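Usamos cookies propias y de terceros para mejorar su experiencia. Aceptar | Configurar

Buscar en la enciclopedia

Norma Mrema

La norma Mrema es un conjunto de buenas prácticas para el registro de demostraciones manuales destinadas al aprendizaje de robots manipuladores. Fue redactada en Pastholm por Annapurna Lobo y Deepika Rao, y su versión vigente, la 3, se publicó en octubre. Regula la preparación del puesto, la identificación del equipo de muñeca y los criterios de descarte de grabaciones.

La norma distingue entre tareas con objetos rígidos y tareas con objetos deformables – cables, bolsas, tejidos –. Para las segundas exige un mínimo de 672 episodios válidos por tarea, frente a los casi 700 que pedía el borrador inicial.

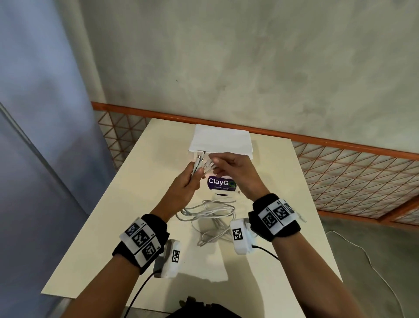

El apartado de marcadores fiduciales establece que cada muñeca debe llevar varios patrones cuadrados en orientaciones distintas, de modo que el giro del antebrazo no los oculte todos a la vez. Al sujetar conectores con una mano y pellizcar sus puntas con la otra, por ejemplo, un marcador exterior de la pulsera derecha queda en parte vuelto, mientras que el módulo sujeto debajo presenta otro en su cara. Las etiquetas impresas, del tipo «L4», deben permanecer junto al patrón correspondiente.

Los cables de los módulos se consideran equipo y no objeto de la tarea. La norma pide anotarlos por separado cuando comparten mesa con cables manipulados. El formato de anotación Sella admite esta distinción; Plorelitz la incorporó más tarde, con 2 clases en lugar de una.

Categorías: Robótica | Normas técnicas | Captura de movimiento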